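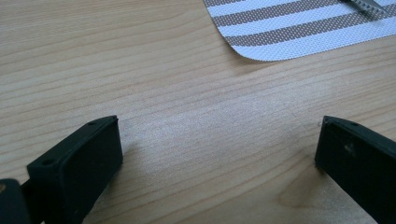 Slide 1. Striped woven placemat with rounded corners, wooden tabletop.

Opening. Thank the Drendis training office for the invitation. State the subject plainly: how a single place is laid at a shared dining table, and what our staff handbook should say on the matter. Time allowed is twenty minutes, with questions taken as they arise.

Begin with the mat. The current handbook gives it one sentence, and the sentence concerns washing. The revised text treats the mat as the first item down, to which every later item is set. Its long edge should run parallel to the edge of the table. A woven mat with rounded corners is harder to judge by eye than a square one, and new staff should be told to look along the straight run of the border.

Mention glare. Pale, satin-finished wood under ceiling lights will show a whitish patch, and crumbs lying in that patch are easily missed. Staff should check the surface from two sides before the mat goes down.

Slide 2. The plate and the utensil basket. Pause here and let the audience look before speaking.

The plate rests on the mat. The wire basket for utensils may stand in front of it during laying, but it is a carrying item and leaves the table once the place is complete. Handles stand upward in the basket so that each piece is lifted by the handle. Note for the speaker: the June draft said "handles in any direction." That wording has been withdrawn.
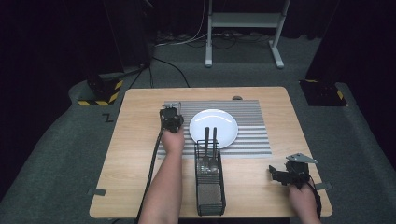 Delia Bălan has asked that the basket be allowed to remain for self-service meals, where guests take their own utensils, and considers the rule as drafted too strict for the smaller rooms. She would also prefer that the plate be centered on the mat in every case, with no exception for side dishes.

Reply to this point from the floor if it is raised. The first request is reasonable and has been added to section 4. On the second, the handbook will continue to permit an off-center plate where a cup or bowl shares the mat. Laurențiu Roman's written note on side dishes is in the folder; do not read it aloud in full.

Figures, if asked: the stores list shows 1452 plates and 179 utensil baskets across all sites. The Ulex building holds 106 of the baskets - more than it can use - and a transfer is under discussion.

Slide 3. Leave on screen during the reading of the notice.
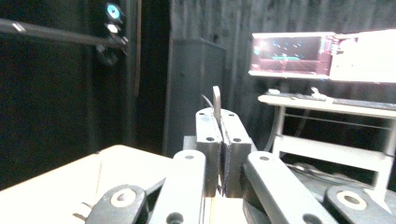 Mironside, 17 September 2018

Notice to dining room supervisors. The revised section on place laying is issued for trial. Supervisors are asked to go through it with their staff at the start of a shift and to record any step that slows the work. Comments should be sent to Safta Rusu in writing. The existing rules on washing and storage remain in force during the trial.

End of notice. Invite comments on the order of laying first, then on the wording. Printed copies are on the side table, and the room must be returned to its usual layout by the end of the session.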